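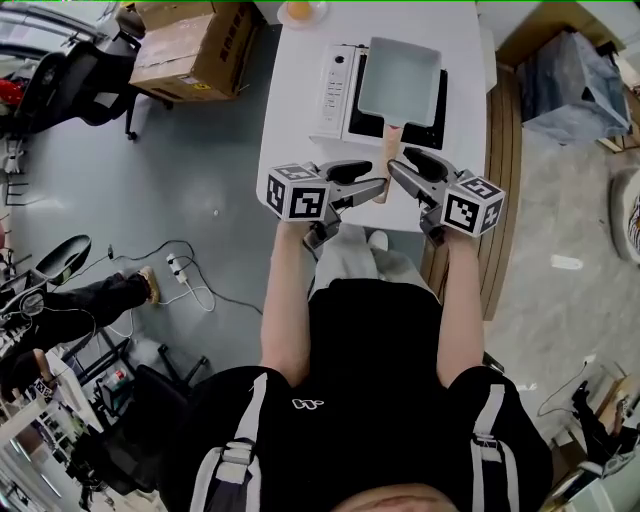 Small kitchens have been the subject of this gallery page since we started it, and this August set is about cooking with no kitchen to speak of: a table, an outlet and one burner. Most of the setups below came from readers in rented rooms, workshops and shared offices. The first one is the plainest of the group. A white induction cooker sits on a white table with the controls down the left side and the black glass on the right, and a light grey square pan with a wooden handle is set squarely on the glass. A small round plate stands behind it at the far end. A power strip lies on the floor nearby, and a strip is how most people in this set manage for power. The rest of the page is in text for now, one entry per setup, in the order they came in. The other pictures will go up beside their entries as they are resized.

1. Square pan on a single burner

The square shape is good for rolled omelets, toast and anything you want to fold. A flat bottom matters on induction, so check yours against a ruler before you blame the cooker. Wooden handles should be washed by hand and dried right away.

2. Folding table, Pomance

Sent in from a rented room in Pomance. The table folds flat against the wall and comes down at mealtimes. The burner lives on a shelf underneath with its cord wrapped around a hook. The owner cooks rice first, moves it to a bowl with a lid, and then uses the same burner for vegetables.

3. Workbench corner, Holtik

The Holtik workshop keeps one end of a long bench clear for lunch. There is a sheet of stainless steel under the burner, cut to fit. Oil wipes off the steel easily, which was not the case with the bare bench. The kettle stays on a separate outlet.

4. Window ledge setup

A deep stone ledge, wide enough for a burner and a cutting board side by side. The window opens inward, so the pan has to come off before anyone lets the steam out. The reader asked for ideas on this. A small clip-on fan has worked for others.

5. Rolling cart

Three shelves on casters, with the burner on top, pans in the middle and dry goods on the bottom. Lock the wheels before cooking. The top shelf was rated for far more than the burner weighs, but the reader still added a wooden board to spread the load.

6. Office pantry, Siqueira

From the second floor of the Siqueira building. They have a sink but no stove. Two burners were tried and kept tripping the breaker, so they went back to one and put up a sign-up sheet. Soup is the usual thing. Eggs are allowed before nine.

7. Closet kitchen

A former coat closet with the door taken off. The rod is still up and holds dish towels and a colander. The burner gets pulled out to the front edge of the shelf when it is in use, so that steam does not collect under the shelf above.

8. Vostum loft

The Vostum loft has a proper counter and no gas line. The burner is the only one they own, and it sits to the right of the sink on a silicone mat. The mat stops it from sliding when a heavy pot is being stirred. They made jam on it last summer in small batches.

9. Table for two

A small café table with one chair on each side and the burner in the middle. It is used for hot pot and not much else. The cord runs down the center leg and is held with fabric ties. A low pot is easier to reach into than a tall one.

A few notes on measurements

Readers often ask how much space a setup like this needs. For a single burner we suggest a table at least 350 mm deeper than the cooker itself, which leaves room for a plate and a board. Leave a gap behind the cooker for the fan to pull air. If you use an extension cord or a power strip, read the rating on it and run nothing else from it while the burner is on.

Most of these cookers have a low setting that cycles on and off. Butter and milk do better with the pan lifted away for a few seconds at a time than with the dial turned down all the way.

Sending in your own

The next set will cover dish drying in small spaces: racks, mats, hooks over the sink and towels on the radiator. Send one picture and two or three lines of text. Tell us what the surface is made of, where the outlet or the faucet is, and what you would change. Entries close on 4th August. We do not need to see a clean room.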